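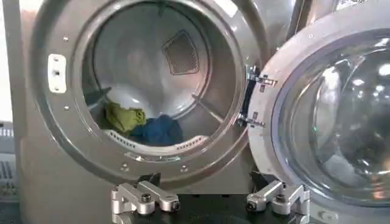 From: Su-bin Do
To: Paucar wool and dye list
Date: January 6, 2019
Re: Felting jumpers on purpose

Oh, I'm so glad somebody brought this up! I've been felting old jumpers for three winters now and could talk about it all day (my family would say I do).

> I've got a bag of Shetland jumpers with moth holes and I'd like
> to felt them for slippers. Does it have to be done by hand? And
> how much will they shrink? I cut a pattern for the last one
> before washing and it came out fit for a doll.

No, you can do it by machine, and please cut afterwards! My grey Shetland lost nearly a third of its length and rather less of its width, and the sleeves went at a different rate from the body. I keep a swatch from every jumper now, with the before and after sizes on a luggage tag.
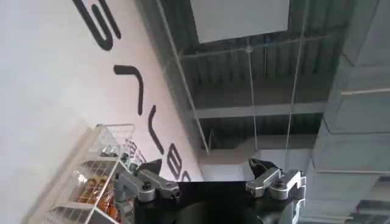 Shetland is lovely for this, by the way. It goes dense and a bit hairy and you can still just make out the stitches. Merino goes faster and smoother. Anything marked superwash will sit there and do nothing at all, so check the label before you get your hopes up. I lost a whole evening to a gorgeous green one that way.

The Driltumo pattern is the one I'd use for slippers. It has a proper heel, and the sole is two layers stitched together with blanket stitch. Use the ribbing for the cuff, it hugs the ankle beautifully.

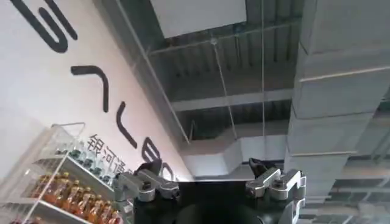 For moth holes, small ones close up on their own and you'd never find them again. Bigger ones I darn loosely first in the same wool.

What I do, in order:

1. Freeze the jumpers in a sealed bag for two weeks, in case of moth.

2. Cut off buttons and zips, and put each jumper in its own pillowcase to catch the fluff.
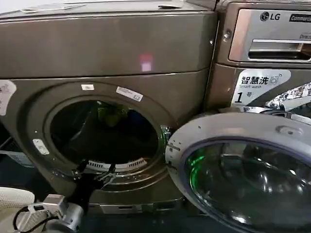 3. Wash at 60 with a little soap and a pair of old jeans. Look, and go again if you can still see gaps between the stitches.

4. Pull to shape and dry flat.

Do show us the slippers in April!

Su-bin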